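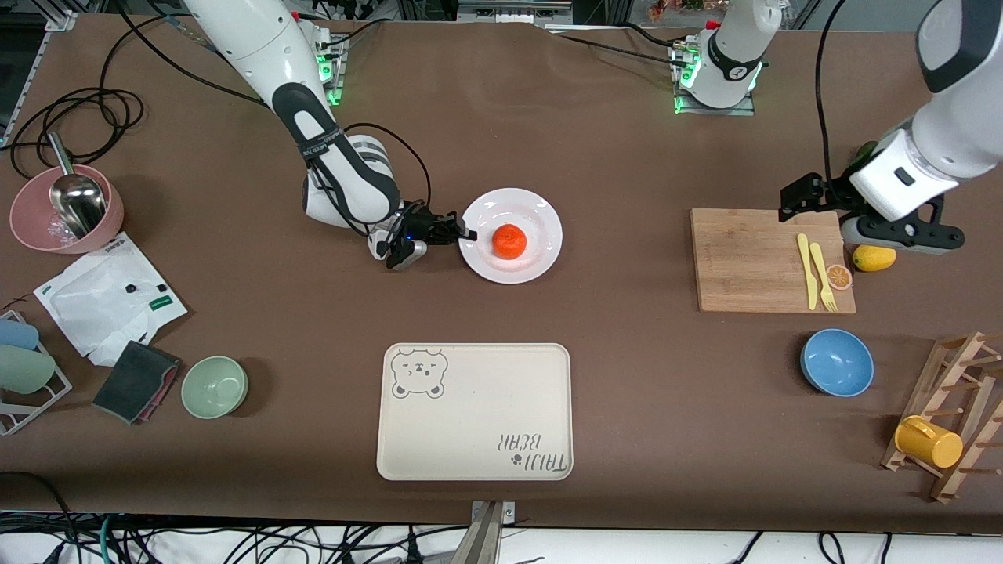
August
By Korodwood

So we finally made it to the open day at Skarholm Orchards, 40 minutes out past Predwood, and I'm already planning next year! We got there at 9 and the lot was half full. The packing shed tour was my favorite (it smells like peel and cardboard in there, I could've stayed all day), and the guide said they ship 340 crates on a good morning. Lunch was a curry plate from the Kanaujia truck, $11 and worth it. I skipped the hayride because the line was silly. Came home with two bags of citrus and a sunburned neck, and we've been making marmalade ever since.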